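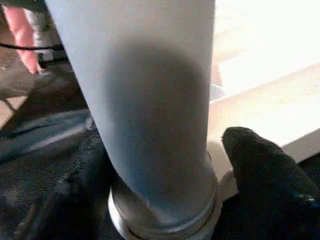

Akua Sarpong
Technical editor, Fatley Furniture Notes

March 14, 2018

12 shares 5 comments

Several readers have asked for a fuller treatment of molded plastic seating with plug-in legs, following the short item in September on wobble in stacked chairs. What follows covers the joints, the order of assembly and the inspection we now use at the Ukthorpe workroom. It applies to the Skekora chair and to most pieces built the same way: a one-piece molded seat or base, a socket at each corner, and a leg or pole with a tapered end. It doesn't apply to chairs with welded steel frames, which Ratih Liem will cover separately.

The joint

A tapered joint holds by friction along its length. The leg end is slightly narrower at the tip than at the shoulder, and the socket is bored or molded to match. Pushed in by hand, the leg stops short. The last part of the travel needs a steady load in line with the leg, and it is this last part that gives the joint its stiffness.

Two faults account for most of the loose legs we see. In the first, the leg was never fully seated and has been working in the socket. A band of polish appears on the taper near the shoulder, and the rest of the taper keeps its molded finish. In the second, the leg was seated at a slight angle. The polish then shows on one side near the tip and on the opposite side near the shoulder. A leg of the first kind can usually be cleaned and reseated. A leg of the second kind should be checked against a new socket before anyone decides which part to discard.

Socket wear is harder to judge by eye. Use a leg known to be good, push it in by hand and mark where it stops with a soft pencil. Compare the mark with the same test on an unused socket. If the good leg goes noticeably deeper, the socket has opened and no amount of force will make a lasting joint.

Do not use adhesive as a substitute for fit. Many general adhesives bond poorly to this family of plastics, and the residue makes the next test meaningless. Members have also asked about a turn of tape on the taper. It stiffens the joint for a short time and then creeps out at the shoulder.

Where a leg passes into a metal sleeve or collar, treat the collar as a separate part with its own fit. Grit under a collar will score the leg. Wipe both surfaces before assembly, and turn the collar through a full circle by hand to feel for a tight spot.

Working position

Legs are fitted and removed with the seat inverted. The load path is then straight down through the leg into the socket, and the person doing the work can see all four corners. It also exposes the ribs on the underside, where cracks begin. On a white molding a crack often shows first as a dull line running out from the corner bracket, and it is easier to find with a lamp held low and to one side than with one directly overhead. Run a fingernail across any line you're unsure of. A molding line is raised or flush - a crack catches.

Support the seat under the corner being worked. A seat resting on its front edge will rock as the leg is pressed, and the leg goes in crooked. A folded blanket is adequate on a firm floor. Foam is too soft for the purpose, as the seat sinks and tilts under load.

Press with one hand close to the socket and the other further up the leg. The lower hand keeps the alignment and the upper hand supplies the load. Pushing from the foot end alone puts a bending load on the joint, and the longer the leg, the worse the error. If the leg must be struck, use a rubber mallet on the foot with the foot cap fitted, and stop as soon as the sound changes from dull to sharp. 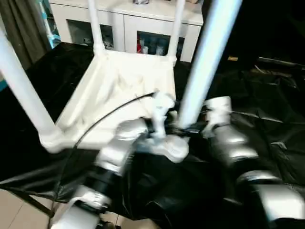 Order of assembly

1. Sort the legs before starting. On many chairs the front and rear pairs differ in length or rake by an amount too small to notice until the chair is stood up. Lay all four side by side with the shoulders level.

2. Wipe the sockets and tapers with a dry lint-free cloth. Don't use furniture polish or any spray containing silicone.

3. Enter all four legs by hand before pressing any of them home. If one leg is pressed fully while the others are out, a small error at that corner can't be shared with the rest.

4. Press the legs home on the diagonal: front left, rear right, front right, rear left. Then go round once more with a lighter load.

5. Stand the chair on a surface known to be flat. Press each corner of the seat in turn. Movement at one diagonal only indicates a leg not fully seated, and the fault may lie at either end of that diagonal.

6. Leave the chair for 10 minutes and repeat step 5. Plastic under load relaxes slightly, and a joint that was tight at first may accept a little more travel.

For removal, reverse the order and rotate the leg as it is withdrawn if the section is round. Never lever between the shoulder and the socket rim. The rim is the thinnest part of the bracket and a notch there will run.

Frames with triangular bases

The Gbeho range has raised a separate set of questions. These pieces use molded triangular bases with poles, and members have been treating them as three-legged chairs. The comparison is misleading. A chair leg carries load into a seat that is itself fairly stiff. An open triangular molding takes its stiffness mainly from ribs, and until the poles are in place it can be twisted by hand.

The ribs are on the hollow side. Look there first for damage, particularly at the root of each socket and wherever two diagonal ribs meet. A chip on the outer edge is cosmetic. A break across a rib is structural, and if it falls next to a socket the molding should be replaced.

We cover the bench with black cloth for this work. White parts and white end plugs are easy to lose on a pale bench top, and a dark ground makes it much easier to judge whether a pole is upright or leaning. The cloth also keeps the lower face from being scratched. Its disadvantage is that it slides. Fold the front edge under and clamp it, or the base will move as soon as side load is applied. Where a pole is being entered at an angle, hold the near edge of the molding with one hand and guide the foot of the pole with the other.

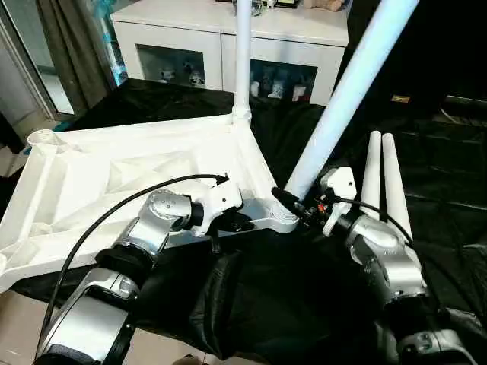 Fatley Furniture Notes, Issue 12, page 5

Fit the vertical pole first and use it as the reference for everything else. Check it in two directions with a small square set against the flat of the base, not against the ribs. An angled pole should go in only after the upright is home. If it resists, turn it back and forth by a few degrees while keeping the line of the pole fixed. Increasing the load without turning it tends to lift the opposite corner.

An open socket should be inspected from above with a lamp. Flash left over from molding sits just inside the rim and can be trimmed with a sharp knife, cutting away from the center. Remove only what stands proud. The bore itself must not be scraped or sanded.

Inspection interval

Chairs in daily use are inspected after 500 sittings or at the start of each term, whichever comes first. In practice the term date governs. Each chair gets a pull test on every leg, a look at the underside, and a stand test on the reference plate. A chair that fails any of these is tagged and set aside upside down, so that it can't be put back into service by mistake.

Spare legs should be stored flat and out of direct sun. Legs stood on end in a bin take a slight bow, which shows up later as a wobble that no reseating will cure. Keep foot caps on in storage. Sockets on spare seats should be left empty, as a leg parked in a socket will stretch it.

Comments on the assembly order, especially from members who press the rear legs first, should go to Ratih Liem before the next issue closes.

Search Fatley Furniture Notes Enter keyword Go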